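My Desk and Typing Setup Safety Check, With Comments
January 2020

Ok so I type for a living (transcripts mostly) and after my wrists went on strike last November I started running through this list before long jobs. Kanokwan Yimyam, who shares the Sheehan Street office with me, asked for a copy, so I'm putting the whole thing up with my latest results!

1. Chair height, feet flat on the floor
OK. I keep lowering it for comfort and then raising it again. Leave it alone, me.

2. Elbows level with the keyboard
OK at the Nosten desk. Not OK at the kitchen counter, and I knew that already.

3. Wrists straight, not resting while typing
NEEDS WORK. I still drop my left wrist when I reach for the A and the Shift key together. Nanna Arnardóttir watched me do a 300 word passage and caught it 6 times, ouch.

4. Keyboard feet folded in
OK. I had them up for years! Folding them in felt weird for a day or so and then it felt great.

5. Keyboard doesn't slide
FIXED. My Plilach board lost a rubber pad, so I stuck on new ones.

6. Top of screen at eye level
OK, with two phone books under it. Don't laugh, they work.

7. Power strip off the floor, nothing plugged into another strip
FIXED. I had one strip plugged into another behind the filing cabinet. Very bad, please go check yours right now.

8. Cables not frayed, not pinched, not where feet go
OK on the keyboard and mouse. The lamp cord has a kink near the plug, so I've unplugged it until I get a new one.

9. Table surface and edges
OK. No splinters or sharp corners, and it doesn't wobble when I get up to speed.
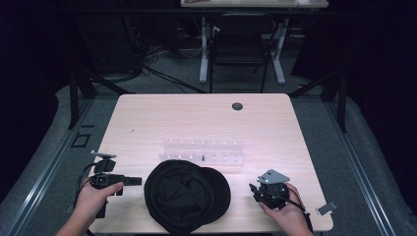 Light wood-grain table, rounded corners, gray carpet.

10. Light, no glare on the screen
NEEDS WORK. Fine in the morning, awful after lunch. Blinds are on the shopping list.

11. Break timer running
OK. I use the one inside Salora (my practice program) and it nags me after 200 lines. I used to click it away, now I get up and fill my water bottle.

12. Hand stretches, 3 rounds
Skipped. I'll do them after I post this.

Next check is when the blinds are up.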